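The Radio Comes Back to the Living Room

Kamala Warrier sold her television in February and bought a radio. She listens to the local news at 8, then a call-in show about gardens.

Small stations have noticed. Avent, which reaches 328 homes in the hills, now gets 31 calls on a good night – most of them about tomatoes. 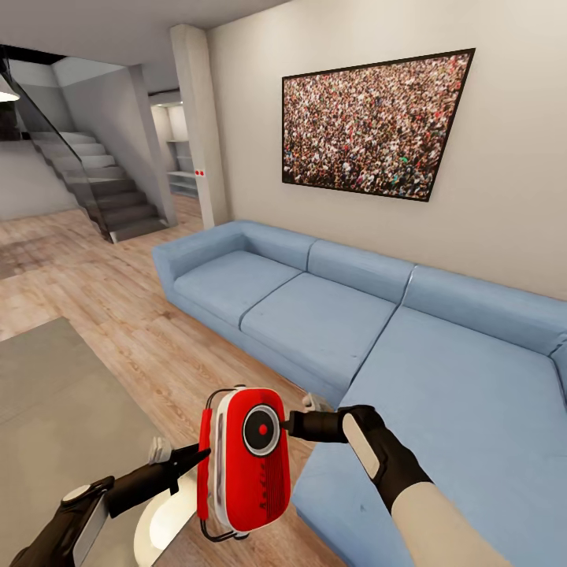
Where to Listen

Rahel Gisler, who hosts the show, tells callers to pick the room where they sit longest. A corner sofa suits a family, and the volume can stay low.
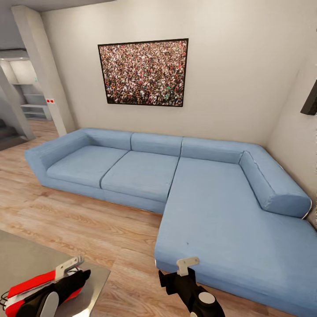

What's Next

Gisler wants a second hour, for recipes.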